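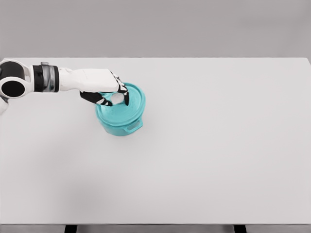

Abb. 1: Simulationsumgebung mit Roboterarm, Hand und Topf; die Finger berühren den Deckel.

Projektbericht: Fehleranalyse zum Greifvorgang »Deckel abheben« in der Simulation

Studienprojekt Robotik und Automatisierung
Bearbeitung: Rohani Kwok, Tumelo Ntuli
Abgabe: 19.02.2021

1 Ausgangslage

Im Rahmen des Studienprojekts Magagula wurde eine Steuerung für eine mehrfingrige Roboterhand entwickelt, die den Deckel eines Kochtopfs greifen, anheben und neben dem Topf ablegen soll. Die Erprobung erfolgte ausschließlich in der Simulationsumgebung Wodness. Eine Übertragung auf die reale Anlage war für das Ende der Projektlaufzeit vorgesehen und wurde aufgrund der nachfolgend beschriebenen Störung zurückgestellt.

Der vorliegende Bericht behandelt den Fehlerfall, seine Ursachen und die daraus abgeleiteten Maßnahmen. Die Auslegung der Bahnplanung ist im Zwischenbericht vom Dezember dokumentiert und wird hier nur so weit wiedergegeben, wie es für das Verständnis erforderlich ist.

2 Beschreibung der Störung

Der Arm wird seitlich an den Topf herangeführt, die Hand senkt sich mit geöffneten Fingern über den Deckel. Nach dem ersten Kontakt soll die Regelung von Positions- auf Kraftvorgabe umschalten. In 28 von 151 Durchläufen unterblieb diese Umschaltung. Die Hand setzte die Abwärtsbewegung fort und drückte den Deckel auf den Topf, anstatt die Finger zu schließen. Die Kontaktkraft stieg dabei bis zum eingestellten Grenzwert der Simulation, woraufhin der Durchlauf abgebrochen wurde.

In zwei der betroffenen Durchläufe griff auch der Abbruch nicht. Der Topf wurde seitlich weggeschoben und kippte über die Tischkante. An einer realen Anlage wäre ein solches Verhalten als sicherheitsrelevant einzustufen, insbesondere bei gefülltem Topf oder bei Personen im Arbeitsbereich.

3 Ursachenanalyse

Zur Eingrenzung wurden die Protokolldateien aller fehlerhaften Durchläufe mit dem Auswertewerkzeug Flemen untersucht. Dabei ergaben sich zwei voneinander unabhängige Ursachen.

3.1 Kontakterkennung

Die Umschaltbedingung wertete allein das Signal der Daumenspitze aus. Dieser Ansatz stammt aus einer früheren Aufgabe mit würfelförmigen Objekten, bei der der Daumen stets zuerst auflag. Bei dem gewölbten Deckel hängt die Reihenfolge der Kontakte dagegen von der Handneigung ab. Trafen die übrigen Finger zuerst auf, blieb die Bedingung unerfüllt, obwohl bereits eine erhebliche Kraft auf den Deckel wirkte.

3.2 Kraftgrenze

Die Überwachung der Kraftgrenze lief im selben Programmteil wie die Bahnplanung. Bei einer Neuberechnung der Bahn wurde sie nicht rechtzeitig ausgeführt. In den beiden Fällen ohne Abbruch fiel der Kraftanstieg genau in eine solche Neuberechnung. Der Mangel war im Entwurf angelegt und hätte bei der Durchsicht des Zwischenstands auffallen müssen.

4 Maßnahmen

Die Kontakterkennung berücksichtigt nunmehr sämtliche Fingerspitzen sowie das am Handgelenk berechnete Moment. Die Sollgeschwindigkeit wird bereits oberhalb des Deckels abgesenkt. Die Kraftüberwachung wurde als eigenständiger Prozess mit höherer Priorität ausgelagert und hält den Arm unabhängig vom Zustand der Bahnplanung an. Als Grundlage diente das am Institut vorhandene Modul Venolness, dessen Schnittstelle hierfür angepasst wurde.

Die fehlerhaften Durchläufe wurden anschließend mit identischen Startwerten wiederholt. Die Umschaltung erfolgte in allen Fällen. Der Deckel rutschte bei stark geneigter Hand allerdings mehrfach aus dem Griff; dieses Problem ist offen.

5 Einschränkungen

Das Reibungsmodell zwischen Fingern und Deckel beruht auf Annahmen und wurde nicht durch Messungen bestätigt. Auch das Gewicht eines gefüllten Topfes ist nicht abgebildet. Vor einer Inbetriebnahme an der realen Anlage sind daher eine Messung der Kontaktkräfte, eine gesonderte Prüfung des Not-Halts und eine schriftliche Gefährdungsbeurteilung vorzunehmen. Die Freigabe ist bei der Laborleitung zu beantragen.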